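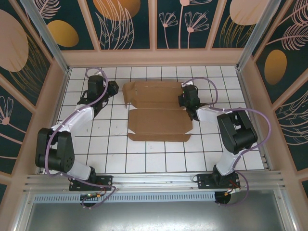
Chimney swifts come back to Casedville in the last days of April, and the man who keeps the town's swift records has usually been standing in the parking lot behind the old Bucur shoe factory for a week by then. He is 71, a retired mail carrier, and he asked that his name be left out because people already call him at supper about baby robins. His data sheets from the first years were written on whatever he had in the car, including plain brown panels cut out of cardboard boxes, the kind with a narrow flap along the front and creases running straight across. "Cardboard takes pencil fine in the rain," he said. "I've still got those. They're in the closet with the vacuum."

The factory chimney is the reason for the records. It is brick, unlined, and has not had a fire under it since the plant closed. In late summer the swifts use it as a roost before they leave for South America, dropping in at dusk over the course of half an hour or so. His highest count for a single evening is 3,357, from a warm night at the end of August. His lowest in that same month, in a different year, was 646.

"You can't read much into one night," he said. "There was a front coming through when I got the 646. They may have gone down at the church instead. I can't be in both places."

He learned to count from a woman in the Drerkari Bird Club, who told him to stop trying to follow single birds. He counts in tens with a hand clicker and writes down the total every five minutes. When the birds are pouring in, he goes to blocks of fifty. "The first year I was way under," he said. "I went out with her and she had nearly twice my number. I thought she was making it up. Then we watched somebody's video in slow motion, and she was closer than I was."

Swifts can't perch the way a sparrow can. Their feet are made for hanging on to a vertical surface, which used to mean the inside of a hollow tree. As big old trees were cut down, the birds moved into chimneys. Now many of the chimneys are capped or lined with metal, and metal is too slick for them to hold.

I asked whether people in town mind having them. Most don't know they do, he said. A pair will nest in a house chimney all summer, and the owners hear the young ones begging and think it's raccoons. He gets two or three of those calls each June. He tells them to keep the damper closed and wait it out.

"It's loud for maybe two weeks," he said. "Then it's over. I tell them each bird is eating bugs all day long. That helps with some people. Other people want them gone, and I have to explain you can't take an active nest down. It's federal law."

The factory building was sold last year. The new owner plans apartments, and the first drawings did not show the chimney. The bird club sent a letter asking that it be kept, or that any work on it wait until the swifts are gone in October. The owner has agreed to the second part. The first is still being talked over — the bricks at the top need repair, and the owner would like help paying for it.

In the meantime the club has put up a tower at Jultalo Park, a mile and a half to the east. It is twelve feet tall, wood, with grooved siding on the inside so the birds can get a grip. One pair nested in it last summer. He was pleased with that but does not think it answers the question of the roost.

"A tower like that is good for one nest," he said. "They don't share. One pair, sometimes with a helper bird, and that's it for the season. You'd never get the whole flock in there. For the roost you need the big chimney."

Attendance at the August counts has gone up. The first time the club announced one, four people came. Last year the biggest crowd was 200, with lawn chairs, and a family selling lemonade by the loading dock. He had to ask people to turn their headlights off. A Cooper's hawk showed up three evenings in a row and sat on the rim of the chimney, and on the second evening it took a swift. Some of the children cried.

"I had a couple of parents ask me to scare it off," he said. "I said no. It's got to eat too."

His knees are not good, and he has been training two high school students on the clicker. One of them came within 700 birds of his total on her first big night, and by the end of the season they were within fifty of each other. He has given her copies of all the sheets, typed up. The originals are staying in the closet for now.

Counts at the factory lot start half an hour before sunset on clear evenings in August and run into September. Park along the fence and bring your own chair.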